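The Bus to Grarkeck

The letter from Workham came in April, and Eyerusalem Seyoum read it 2 times before she put it under the sugar tin. They offered her the post. She must leave Stoturby within five days.

Her mother said nothing at supper. She only cut the bread more thickly than usual.

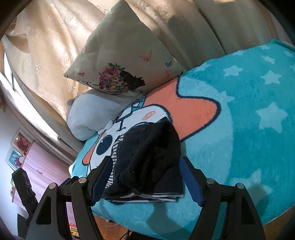 "It is 96 miles," said Eyerusalem. "I looked at the map."

"Your father went to Grarkeck for one winter," her mother answered, "and he stayed for eleven years."

Later the rain began. Eyerusalem lay awake and listened to it on the roof, and she thought of the 151 bus, which stopped at the corner at six.

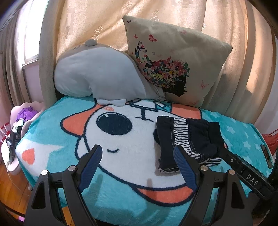

The turquoise blanket, with the pillow and the cushion behind it.

At half past five her mother was already in the kitchen, wrapping the bread in a cloth.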